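Speaker notes: Getting Guests to Stay a Second Night

OK, hello Skorwood! Wait for the coffee line to sit down. Say thanks to Shona Strachan for the invite (and for the lift from the station).

Start with the Cowie story. We'd had the guesthouse for one winter, everybody came Friday, ate a huge breakfast and drove off to Sirkville by ten. I was washing sheets for 518 people a year and still couldn't pay the roofer. Pause there, people usually groan.

So I changed the booking page. One-night stays went up in price, the second night came down by 20 dollars, and I put the second night first on the list. I was terrified! My sister told me I'd scare everyone off. Bookings dipped in September and then they came back, mostly as pairs of nights.

Next bit is the reason to stay. Guests don't know what's nearby, so tell them before they arrive. I send one short email with a walk, a place for lunch and what to do if it rains. The Warik ferry goes in there too, with the times typed out, and I check them myself every month (I got them wrong once, never again).

Ask for hands: who here mails people before check-in? Let them talk a minute.

Then evenings. I leave the sitting room open late, with board games and the good lamps on. Folks who've had a nice slow evening ask at breakfast if the room's free again. Keep 2 rooms back for that if you can stand it.

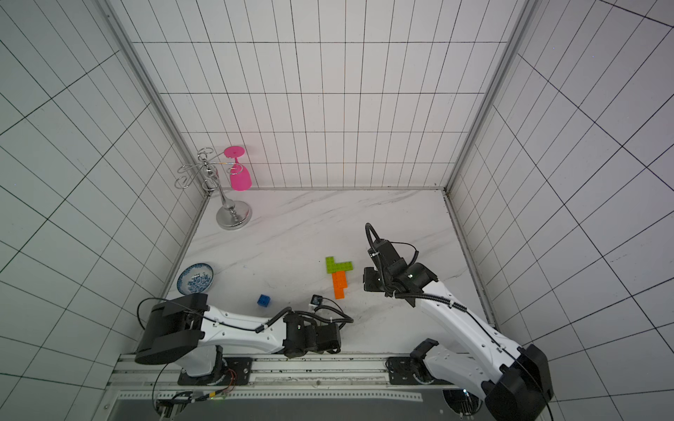 Ruaridh: we tried the cheaper second night at our place and the cleaning bill dropped before the income went up, so give it a full season.

Questions, then lunch. Handouts are by the door, I printed 100.

14 shares | 3 comments

Marnie: Do you do the discount on holiday weekends too?

Peg T.: Stealing the rainy day email, thank you!!

Colm: Great talk. Would love to see the wording you use on the booking page.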